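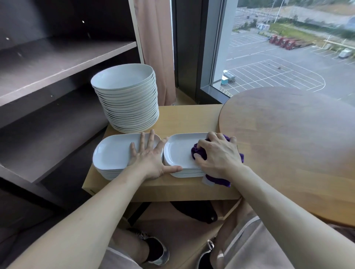

Hi all, finally getting to my notes from the Lorkell open day on Wednesday, which I promised Spyros before I'd even found my parking spot. I went in mostly for the arms and spent half my visit at the dishes instead! They have a station upstairs where a person does the chore by hand and the recording goes into the training set for the arm next door. It's such an ordinary setup, a little light wood table by the window with the rectangular plates stacked along the front and the bowls in a tall pile behind them, and a purple cloth for the wiping. I could have been at my aunt's place, except for the view over the parking lot.

Spyros asked:

> Brittany, if you do make it to Lorkell, could you find out
> (a) how many demonstrations they think they need for one
> chore, (b) whether they script the motions or let people do
> it their own way, and (c) if the Fendetti arm will be running
> live or if it's the usual video on a loop? Kendra and I drove
> out to the last one in June and got a video on a loop and a
> muffin.
>
> Spyros

Okay, in order, more or less.

(a) Florence Lavoie was looking after that station and she told us they're at 3000 recordings for plates and would like a lot more. Bowls are a separate job and they've barely started. She wouldn't be pinned down on when it's enough. Her feeling is that variety matters more to them now than volume - different people, different cloths, left-handers especially. If you're a left-hander within driving distance, she will take your name, she was quite keen!

(b) Not scripted, or hardly. You get a card with a couple of lines on it (keep both hands in view, put the plate back on a stack when you're finished) and otherwise you wipe how you wipe. I asked if it bothered them that everybody holds a plate differently and she said no, that's the stuff they want. The bit she did fuss over was the steadying hand. People think of wiping as a one-hand job, and then you watch somebody do it and the other hand is working the whole time. Their first model skipped that part and just shoved the plate along the counter, apparently with great confidence. 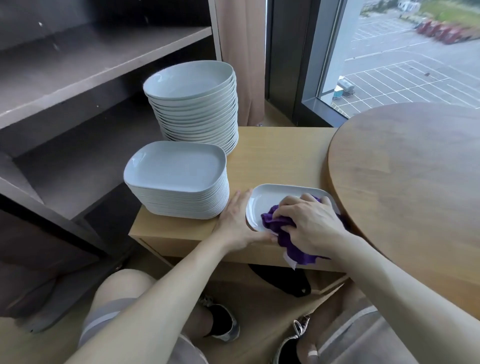
Plate station, upstairs at Lorkell. Left hand steadying, right hand wiping.

I had a go myself and was told I press too hard. Fair enough. It's odd how self-conscious you get about a thing you do every night of your life, I was folding and refolding the cloth like I was being graded on it.

(c) Live! Well, live-ish. There were 18 of us in the Sutherland room and they ran the Fendetti arm for almost 10 minutes, single plate, clamped cloth. It got through a few nicely, then picked one up at a funny angle and just stopped and thought about it until Ismael Aguiar came over and reset it. He was very good-humoured and talked us through the fault while he did it, which I got more out of than the tidy runs. The poster on the wall said 89 percent success on plates. I asked what counted as a success and it's plate wiped and back on the stack without a person stepping in, no judgement on how clean it is. So take that how you like, Spyros, I know how you feel about posters.

Things I didn't get to: what the cloth clamp is made of (Kendra, sorry, I know you asked) and whether any of the recordings will be shared outside. Ismael said to write to him on the second one and I've got his card here somewhere.

They're doing another one in the fall and the Zerbridge people are supposed to bring their mobile base. I can take three in my car if anyone wants to split gas. No muffins this time, by the way, but the coffee was decent.

Brittany Chisholm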